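Let the Bread Go Stale

I grew up in a house where throwing out bread was about as acceptable as throwing out the cat. My grandmother kissed a slice if it hit the floor. So I come to this subject with baggage, and I'll admit that up front, but I still think we've gone a bit soft in the head about fresh bread.

What set me off was the bakery on the corner in Flarndale, a place called Krūmiņa, which I love and have been going to for 9 years. In September they put up a little sign saying that everything on the shelf was baked that morning and anything left at closing would be gone. Gone! The woman in front of me nodded at it like she'd read good news. I stood there thinking about all that rye, which hasn't even hit its stride by closing time, and I got so worked up I forgot to buy the rolls I came in for.

Rye on the first day is gummy. It sticks to the knife, it sticks to your teeth, and it tastes mostly of wet. On the second day it settles down, and on the third you can slice it thin and put butter on it and taste all the sour, malty business the baker worked so hard for. I'd pay extra for three-day rye. I have asked, twice, and both times I was offered a discount, like I was the one doing them a favor.

And white bread, too (I can hear the objections already). A plain white loaf is lovely for one afternoon, sure, and then everybody acts as if it died. But that's when it gets useful. You can't make decent French toast with a fresh loaf, it just turns to pudding in your hands. Bread soup, stuffing, crumbs for the top of the macaroni, those hard garlicky croutons my kids eat out of the bowl like popcorn – all of it starts with a loaf somebody forgot about.

Mostly, though, there's toast. I think toast is the better food, and bread is what you need to have around in order to make it. An older slice browns evenly and goes crisp right through, and a fresh one scorches on the outside and stays damp in the middle. I eat it standing up at the counter before anyone else is awake, and it's the best ten minutes of my day. 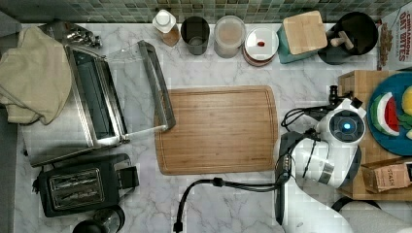
Agnese Šimkus wrote to me after I grumbled about all this in an earlier column, and she thinks I'm being romantic. Her point was that people who grew up with stale bread because there was no other kind don't find it charming, and that her mother's idea of heaven was a loaf still warm in the bag. She also said that if a bakery sells old bread next to new, the folks with less money get the old and everyone in line can see it.

That stung a little, and I've been chewing on it since. She's right that I get to choose, and choosing makes a big difference to how a thing tastes. I don't want anybody handed a brick and told it's good for them. But I'd say the shame comes from the word "fresh" being treated like the only compliment bread can get. Nobody blushes buying old cheese! If the three-day rye sat up front with a proper card and the full price, I don't think anyone would feel looked at.

Anyway, I've stopped arguing at the register. I buy my rye in the morning, put it in a paper bag on top of the fridge, and tell the family it's off limits until the day after tomorrow. They get into it early about half the time, and I find the crumbs.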